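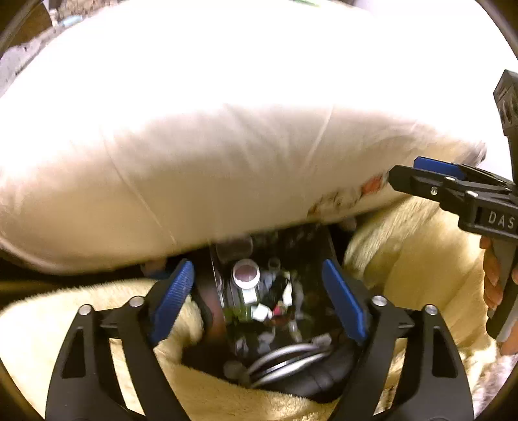

Call for participants: home sleep and bedding study

Nevmont is recruiting adults for a study of how bedding affects temperature and waking during the night. The study is carried out in participants' own homes, in their own beds. No overnight stay at our premises is required. Recruitment opened on Dec 14, 2021 and the first recording period starts in February.

Background

Most published work on bedding and sleep has been done in laboratories, where room temperature is fixed and everyone sleeps under the same covers. Homes differ. People add a fleece in the small hours, share a bed with someone who prefers a lighter cover, or heat the room in the evening only. The Pondix study records these conditions as they are, then changes one item of bedding at a time.

A postal survey last year gave us 1,466 usable replies. The present study follows up some of the questions it raised, mainly on waking between 2 am and 5 am and on the use of extra layers. You do not need to have answered the survey to apply.

Who can take part

We have 57 places. You may apply if you:
- are aged 25 to 70
- sleep at the same address at least five nights a week
- use a single, double or king-size bed with a separate mattress
- can read and fill in a short form in English each morning

You cannot take part if you work night shifts, are being treated for a sleep disorder, are pregnant, or use an electric blanket or heated mattress pad that you are unwilling to switch off for the length of the study. Couples may apply together. Each person fills in a separate form and takes up one place.

What is involved

The study lasts 38 nights. It is divided into 4 blocks, the first of which is a baseline with your usual bedding.

Before the baseline you will receive a parcel containing two temperature and humidity loggers, a wrist sensor, a paper diary and a return label. One logger is placed on the bedside table or nearest shelf. The other is pinned in a cotton pouch to the underside of the top cover, at chest height. 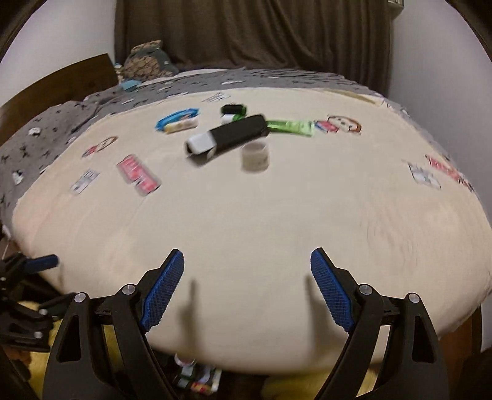
The bottom sheet should be fitted or tucked in on all sides before the first night and changed on the dates marked in the diary. Please use the same washing powder throughout and do not use fabric softener, as it alters how cotton takes up moisture. Pillows stay the same for the whole study.

At the start of each later block we will send a replacement top cover in your bed size. Covers differ in filling and weight. You will not be told which one you have until the study ends. Extra blankets are allowed in every block, provided that you write down when each one was added or removed.

The morning form takes less than five minutes. It asks for time to bed, time up, number of times you remember waking, and whether you felt too warm or too cold. The wrist sensor needs charging every third day.

Payment

Participants who complete all blocks receive £140, paid by bank transfer. Those who withdraw early are paid for each block completed. Return postage is prepaid. The replacement covers may be kept.

Data

Names and addresses are stored apart from the sensor records and deleted when payment has been made. The wrist sensor records movement and skin temperature only. You may withdraw at any time without giving a reason.

How to apply

Request an application form from the study coordinator, Igor Czarnecka, at the Nevmont front desk. State your bed size and the type of cover you use at present. Questions about the method or the sensors should be marked for Konrad Urbańczyk, who is responsible for the measurements. Applicants will be told the outcome by post.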